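I've been reading building permit numbers for a long time, longer than is healthy for somebody who doesn't build anything, and I'd like to make a small plea: can we please stop treating the monthly figure like a ball score?

Here in Urkley the county put out its December count and within an hour my phone was full of it. Permits up! Boom times! The local business page ran a chart with an arrow on it (a literal arrow, green, pointing at the sky). Then you scroll down and the whole jump comes from one apartment project out by the old Zurnetti plant, 70 units, all filed on one afternoon. Take that out and the month was flat. Kind of dull, if you ask me, and dull is fine.

I'm not saying the number was wrong. A permit is a permit. But a permit is also a piece of paper that somebody paid for, and in a county our size one developer clearing off his desk before the fee increase can make the line do anything he wants. We had 3651 permits over the past ten years, total. Do the division and you'll see how few land in any given month, and how easily one filing pushes the rest around.

What I want to look at is completions. Boring old completions, the houses somebody can put a couch in. Over those same ten years 1360 of the permits were for single-family homes, and 1000 of those got finished. So there's a pile of 360 that are either still going up, sitting half framed, or never got past a stake with a ribbon on it. That pile interests me a lot more than the arrow does! Drive up Kirkegaard Road sometime and you'll pass a stretch of it, curbs and hydrants and streetlights that come on every evening over nothing but weeds.

And yet every story about housing here starts with permits, because permits come out first. I get it, early data is fun. I refresh the page too. But early data about a slow business is mostly a mood reading. Builders file when they feel good and when rates dip and when their lender is in a nice frame of mind, and then the lumber bill shows up, or the framing crew goes off to a bigger job two counties over, and the thing sits.

The firm I keep hearing quoted on all this is Drulaver, which sells a regional outlook to banks and real estate offices. Their write-ups are decent, I read them when somebody forwards me one. But their headline index leans hard on permits, and when it swings, people here start talking about it over lunch like it's weather. A friend of mine held off on selling for a whole summer on the strength of one of those swings. She did okay in the end, no thanks to the index.
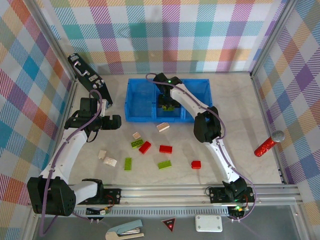 So should a buyer pay any attention to the monthly permit number?

A little, as long as you average it over six months or more and check it against how many homes were finished in that same stretch.

That takes a spreadsheet and maybe twenty minutes, and the county gives both sets away for free. The completions are buried two menus down under "Inspections," for some reason, and the file comes as a scan half the time, so bring patience. I've written to ask if they could put the two side by side on the front page. I got a nice reply saying the site is being redone in the spring.

I've also heard the argument that regular people don't need this stuff at all, that it's for bankers. I don't buy it. Regular people are the ones deciding whether to stretch for the three-bedroom or stay put another year, and they're doing it off the same green arrow as everyone else. Give them the second chart. If the county won't, I'd settle for the paper running it once a quarter, even on a back page under the tide tables.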